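Lendudbridge Help > Workshop and Machines > Robot arms

Print this page | E-mail this page

November, posted by Hằng Cao

Two arms on one rail, and the right one keeps stopping

I look after a two-arm bench cell at Miltlow. The arms share a rail and work over the same patch of floor. The right arm faults out with a position error, always in the middle of the cell and never at the sides. The controller log calls it "following error, joint 2" and gives it code 1093. After a restart it will behave for a while and then do it again.

Andier sold us the controller, and their support desk says the shoulder motor is worn and wants replacing. I don't buy it. The arm has done fewer than 300 hours, and the same motor lifts the same load out at the side with no complaint. They have not asked me one thing about the cables. Before I pay for a motor I'd like to hear from somebody who isn't selling them.

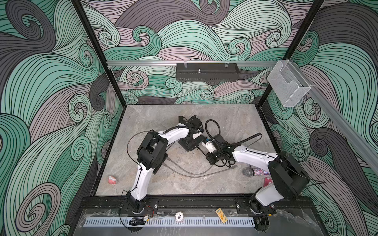
My own guess is that the arms are touching, or nearly, and the software isn't built to notice. Each arm knows its own limits and neither knows where the other one is. The two grippers come together near the center of the floor, and there's a black corrugated cable looping over the right one, so there is plenty there to catch on. I have slowed both arms to half speed and the fault comes less often, but it still comes. Is there a way to tell a bump from a bad motor without taking the shoulder apart?

Halfdan Blöndal

Replace the motor. Following error means the motor can't follow. We had this at Talavera and a new motor fixed it.

Witold Czarnecka

I'd want to know what else was changed at Talavera on the same day. When you swap a shoulder motor you unclip the cables and clip them back, and that alone can cure this sort of thing.

Following error only says the joint was not where it was told to be. It does not say why. A weak motor will do that, and so will a snagged cable or a second arm leaning on the first. Try this in order:

Park the left arm well out of the way, with its power off. Run the right arm alone through the same moves at your normal speed. If it still faults in the middle, the left arm is off the hook.

Then stop the right arm at the spot where it faults, kill the power, and feel along the cable for any place where it has gone tight. Support the arm first. Some of these have no brake and the forearm will drop on your hand.

If both of those come up clean, log the motor current on joint 2 in the middle and at the side with the same load. A tired motor should look bad in both places.
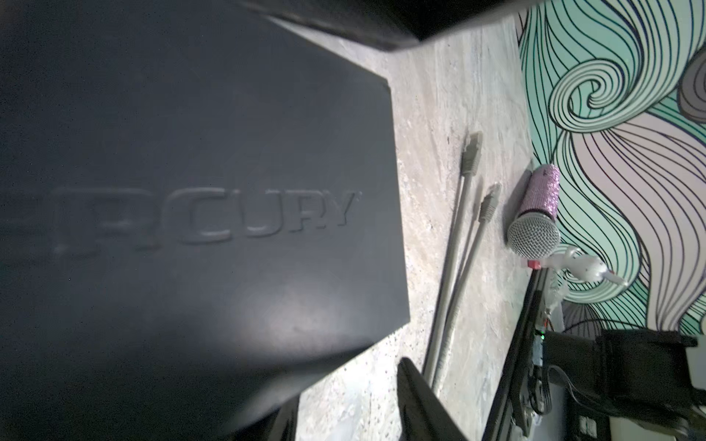 Close to the gripper finger: two ethernet plugs and their cords on the counter.

Loose cords in the work area are worth a look too. A finger can hook one on the way down and the arm will pull against it until the error limit trips. I wouldn't trust the half-speed result as proof of anything. Going slower gives the joint more time to catch up whatever the cause is, so you get fewer faults and learn very little.

And please don't raise the error limit to make the message go away. Somebody here will suggest it sooner or later. Ours had been set to 1000 by a contractor, and the arm bent a bracket before it gave up.

Snædís Laxdal

Same code here, different make of arm. Ours was a crushed encoder lead where it passes the elbow. I am not convinced yours is the same, as ours faulted all over the place, but it takes two minutes to look. Did the motor quote from Andier include the labor? Theirs to us did not.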